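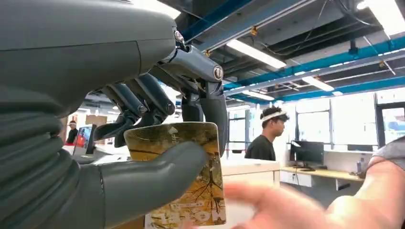
The Card Desk

Last updated in August

I had been at Grellano four years when they gave the hand my job, and I want to say right away that I liked my job. People never believe that part. I stood at the card desk on the second floor and I handed people cards. You came up from the lobby, I checked your name, I gave you the card with the tree on it, and the card got you through the doors and told everybody inside you were supposed to be there. If you forgot something, I knew. If your kid was sick, I knew that too, and I knew the kid's name and what he'd thrown up on.

Then one morning there was a gray arm at my end of the counter, and my boss, Eluned Prothero, was standing next to it with a coffee for me. She never brought me coffee. I took one look at the cup and thought, well, there it goes.

"You're not going anywhere," she said. "You're going to teach it."

So I taught it! That first week I stood there like somebody's dad at a driving lesson. It could pick up a card fine. The trouble was the other half, the giving. It would hold the card out and the person would reach for it and the hand would just keep holding, and there'd be this little tug-of-war, very polite, with a grown adult saying "thank you, thank you" to a machine that had not let go. Or it would let go early and the card would slap down on the floor and everybody in line would look at their shoes.

The guys from Paltitz (they built the thing) asked me how I did it. How did I know when to let go? I said I didn't know. I said you just feel them take it. They wrote that down, and one of them asked how hard, and I stood there with a card in my fingers feeling like I'd forgotten how to walk down stairs.

We did 400 handovers that week with me on the other side. Reach, pinch, pull, next. Reach slow, reach fast. Reach while looking at your phone, which was my suggestion, and I'm still proud of it, that's how half the building takes a card. By the end it had a grip a lot like mine – fingers behind, thumb across the front – and I swear it had picked up my pause as well, the small wait before I'd let somebody have it. I only ever waited so I could get a look at their face. The hand waited because I had.

My friend Agudelo from the mail room came up to see it. He took his card, put it back on the stack, and took it again.

"It's you," he said. "It's you on a bad day."

"What do you mean, a bad day?"

"You'd have asked about my knee."

I hadn't, though. I'd been standing right there the whole time watching the thumb. I asked him about his knee then, and he said it was fine, and we both felt dumb.

After that the line moved so fast there wasn't a line. On the busiest morning we had, it gave out 1174 cards and I went and sat down, which in four years I had never once done before lunch. Eluned had found me a chair and a desk by the windows and a new title with the word "experience" in it. I was supposed to handle exceptions. An exception is when your name isn't in the system, or you're crying.

There weren't many of the first kind. There were more of the second kind than you'd guess, but they didn't come over to me, because why would you walk across a room to a woman at a desk? They used to tell me things because I was in the way. I had something they needed, so they had to stop, and since they'd stopped they might as well talk.

I tried explaining this to Eluned in the elevator. She listened, she's good at that. She said Gustberg was getting 2 of the same arms and their desk people had been let go outright, so maybe I could see it from that side. I could. I got off at the wrong floor and took the stairs.

What I did in the end was move the chair. I didn't ask. I came in early, before six, and pushed it back across the room and parked it at the counter, right at the elbow of the arm, close enough to hear the motors. The first person up was a new hire, a girl so nervous she reached for the card with both hands. The hand did its wait.

"First day?" I said.

She told me about the bus, and her mother, and the shoes she'd bought that were already killing her. The whole time she had hold of one end of the card and the hand had hold of the other, because she'd forgotten to pull.

31 comments
12 shares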